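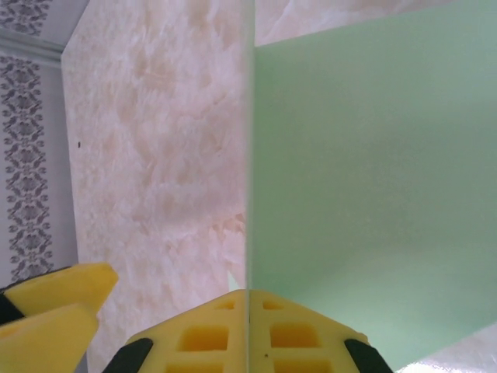 Chamado: segmentação do dedo falha com superfície refletora
Projeto: Kullska / módulo de percepção
Aberto por: Shahnaz Sivakumar
Prioridade: alta

22 de dezembro, 09:40
Máscara da garra sai dobrada quando o punho chega perto de painel com reflexo. O planner do Stisar lê o dedo espelhado como obstáculo e aborta. 6 abortos em 40 execuções, todos no mesmo trecho da trajetória. Log em anexo.

10:15 — Arne Reuter
Limiar de cor só no amarelo? Se for, o reflexo passa direto. Testa com a máscara geométrica (projeção do URDF na câmera do punho) e manda o resultado.

11:30 — Shahnaz
Testei. Máscara ok, mas atrasa 700 ms no primeiro quadro. Depois normaliza. Parece o carregamento da malha, nao a projeção.

11:52 — Arne
Carrega a malha no init do nó, não no callback. E sobe a versão do Pleser, a antiga ignora o parâmetro mask_source.

14:05 — Shahnaz
Feito. 2 abortos em 40, os dois com timestamp da câmera fora de sincronia — outro problema, abro chamdo separado. Merge pendente de revisão.

Status: aguardando Arne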